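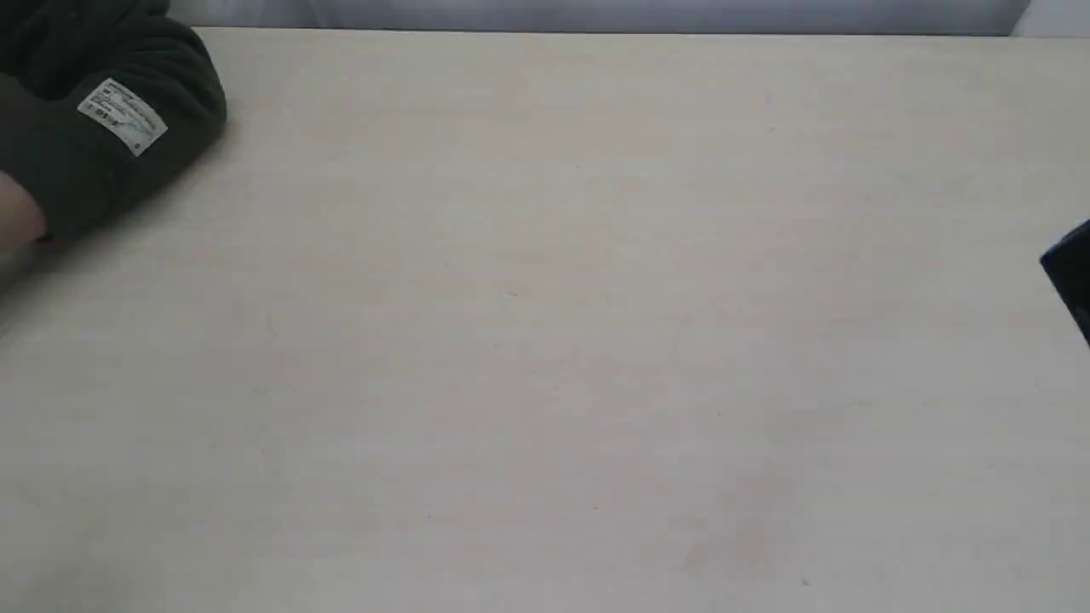 What is dust?
Science Pages, Urkden Museum
Last checked: Apr 1, 2025

Dust is a mixture of very small pieces of solid material. Each piece is called a particle. The particles come from many different things, so dust has no single recipe. Dust from a kitchen differs from dust from a bedroom, and both differ from dust beside a quarry.

Where it comes from

Some house dust is made indoors. Clothes, carpets and bedding shed tiny threads called fibres. People shed small flakes of dead skin. Crumbs break down into smaller crumbs, and paper loses bits of itself whenever it is torn or folded.

The rest comes in from outside. Soil arrives on shoes. Pollen, a fine powder made by plants, drifts through open windows in spring and summer. Soot comes from fires and engines. Houses near the sea may also have grains of salt in their dust.

How small is a particle?

Scientists measure dust in micrometres. There are 1,000 micrometres in one millimetre. A fibre from a jumper can be 800 micrometres long and still be hard to see against a carpet. A grain of pollen might be 47 micrometres across. A particle of soot is usually much smaller than that and can only be seen with a strong microscope, although a large amount of soot together looks black.
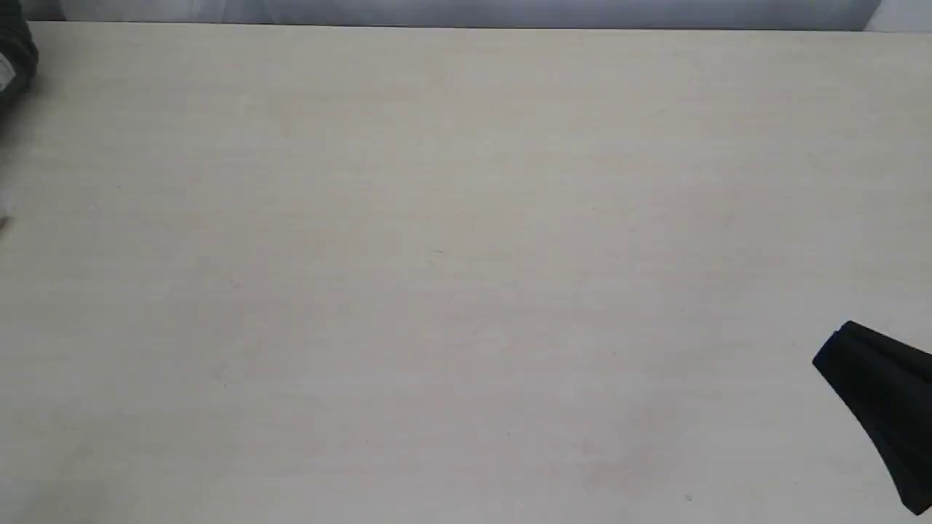
Why it settles

Gravity pulls every particle down. Air pushes back against it as it falls, and this push is called drag. For a large, heavy grain such as sand, drag makes little difference and the grain drops quickly. For a very small particle, drag is almost as strong as gravity, so the particle sinks slowly. Any movement of the air, such as a door opening, can lift it again.

Particles that land on a flat surface tend to stay there. They are held by weak forces between the particle and the surface. A little moisture or grease makes the hold stronger. A quick puff of breath therefore removes some dust and leaves the rest behind.

The Nivenach shelf test

The museum store at Nivenach carried out a simple test. Two glass plates were put on a high shelf in July. One had a lid and the other did not. After 82 days the open plate had a grey layer that could be marked with a fingertip. The covered plate was nearly clear.
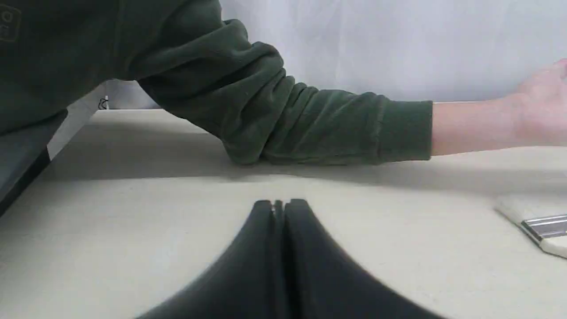 Why does dust look grey when it is made of so many colours?

The particles are small and well mixed, so the eye cannot pick out each one. It receives the light from all of them together, and the mixture looks grey. Under a microscope, red, blue and yellow fibres can often be seen separately.

Try it yourself

You need 4 squares of black card and some clear sticky tape. Fix a strip of tape to each square with the sticky side facing up. Leave the squares in different rooms, out of reach of pets, for one week. Look at them with a magnifying glass and draw what has stuck. Write the name of the room next to each drawing.

Words used on this page

Drag: the push of air against a moving object.
Fibre: a thin thread.
Micrometre: one thousandth of a millimetre.
Particle: a very small piece of material.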